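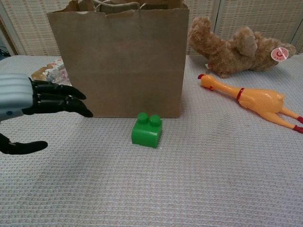
Vorführtisch Drekora, Hand offen, Papiertüte und Spielzeug liegen bereit.

**Checkliste Tag der offenen Tür, Stand Volik, 1/5/25**

- [x] Not-Aus geprüft, 2x gedrückt, ok
- [x] Finger auf/zu, 20 Zyklen. Daumen etwas träge, beobachten
- [ ] Kabel am Tischrand links: noch fixiern!
- [x] Tuch glatt, rutscht nicht
- [ ] Absperrung Besucherseite: Band fehlt, bei Nair nachfragen
- [x] Kleinteile: nur der grüne Baustein, kein Problem
- [ ] Prüfplakette Netzteil, zulezt Dezember. Nr. 54 nachtragen

Freigabe erst wenn Band hängt.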